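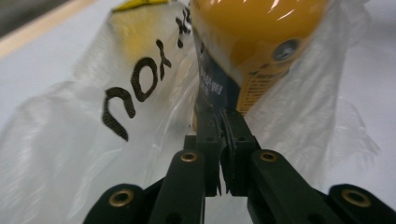 Skedport Expands Packed Grocery Service to Tultover

Sunday, June 30, 2019

TULTOVER — Skedport, the neighbourhood grocery packing and pickup service, will open its second counter in Tultover in the coming week. Customers will be able to leave a shopping list, have their order packed by hand and collect it the same day, with no minimum spend and no membership fee.

The Tultover counter will stock 166 everyday lines at opening, including bottled drinks, boxed pantry goods, cleaning products and toiletries. Fresh fruit and vegetables will not be offered at first. Skedport expects to add them once cold storage at the back of the premises has been approved.

The service is aimed at households that do a small top-up shop between larger trips. Skedport's own records from its first counter show that most orders fit in one or two bags, and that the most frequent complaint has been about how those bags are packed. Customers reported bottles lying on their sides under heavier goods, boxes with crushed corners, and bags too full to tie.

In response, Skedport has rewritten its packing procedure. The new procedure applies at both counters from opening day in Tultover.

Under the new procedure, bottles are packed first and stand upright on the bottom of the bag, side by side and touching, so they support one another on the way home. The bag is opened to its full width by both handles before anything goes in. Bottles are never packed on top of boxes, and glass is packed in a separate bag.

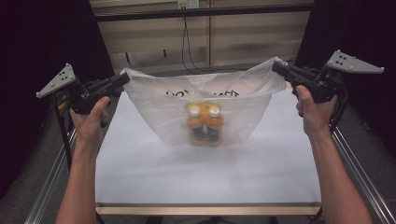 Two bottles with white caps standing together at the bottom of an open carry bag.

Boxed goods are handled differently. A box that is taller than the bag is left showing at the top, and the bag is not stretched to cover it. Forcing the film over a corner is the main cause of split bags, according to the company's returns book. Customers who would prefer an oversized box to be handed over loose can say so when they place the order. 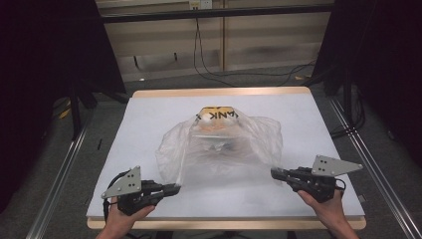
A yellow box left showing at the top of its bag.

The procedure was drawn up with Kakakhel, a family-owned packaging wholesaler that has supplied the first counter from the beginning. Kakakhel will supply the bags for Tultover as well. Customers who bring their own bags will have their orders packed into those, following the same order of packing, and will receive a small credit on the receipt.

Bags can also be returned. A collection bin will stand beside the door at each counter, and clean carry bags of any kind will be accepted, whether or not they came from Skedport. Torn or soiled bags cannot be taken.

Ordering will be handled through Vedex, the system already in use at the first counter. Orders can be placed by telephone, on the Vedex order page or on a paper list dropped through the slot in the front door. Paper lists left overnight will be packed first in the morning. Existing customers do not need to register again and may collect from either counter.

Skedport has built up a base of almost 200 regular households at its first location, and a number of them travel in from the Tultover side. The company expects some of these orders to move across to the new counter. Opening hours at the first counter will not change.

Payment is made on collection by cash or debit card. Credit cards will be accepted at Tultover from opening day and at the first counter later in the summer. Orders not collected by closing time are held until the following evening, after which the goods are returned to the shelf.

Customers are asked to check their bags at the counter before leaving. Any item found damaged at that point will be replaced on the spot. Items found damaged at home can be brought back with the receipt within two days of collection — the packaging should be brought back as well, where possible.

Street parking is available in front of the Tultover premises, with a short-stay loading space at the side. The entrance is level with the sidewalk, and the counter has a lowered section for customers who use a wheelchair or prefer to be served seated. Orders can be carried out to a parked vehicle on request.

About Skedport

Skedport packs and holds small grocery orders for neighbourhood pickup. It is independently owned and operates from two counters, including the new Tultover location.

Media enquiries may be directed to the Skedport office during business hours.

Recent releases

Skedport to Accept Credit Cards at Both Counters
Clean Bag Returns: What We Can and Can't Take
Vedex Order Page Adds Repeat Lists
Holiday Pickup Hours
Kakakhel Renews Supply Agreement with Skedport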